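Kitchen table testers wanted in Gisbridge!

I'm writing a cookbook of my grandmother's soups and I need people to try them at home before October. 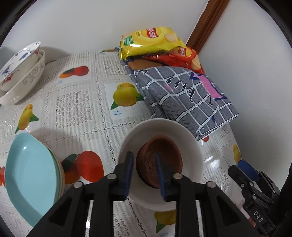 You'd get two recipes a week from me, cook them in your own kitchen (any stove is fine!) and tell me where my instructions lost you. I can pay $20 a recipe, plus groceries. Beginners very welcome – I burn onions too. Email me, Themis Moschos, by Monday with a line on what you usually cook.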